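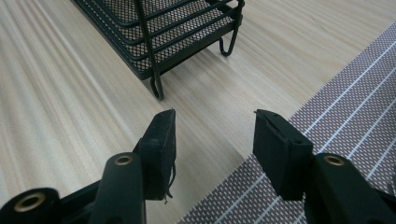
Desk and worktable check, Brirnby reading room
Done in August, before opening

Tabletop: OK. The light wood is holding up beautifully, and I ran my palm along the grain from end to end (my favorite part of this job!) without meeting one splinter. Please keep using the soft cloths.

Black mesh organizer: OK, with a note. Do feel along the rods and the curved legs now and then, as wire mesh can get sharp where it meets a rail. Keep the heavy Gyamfi catalogs in the bottom tray, please, and only loose paper higher up.

Table legs and bolts: Needs attention. I tightened 3 of the 4 corner bolts, and the last one just keeps turning, bless it. Skikar has the right size, so I've put one on the order.

Cords and outlets: OK. Nothing trailing across the walkway, which made me very happy after last time.

Floor under the table: OK, swept.

Next check: when the new bolt comes in. Leave the wobble card on that corner until then.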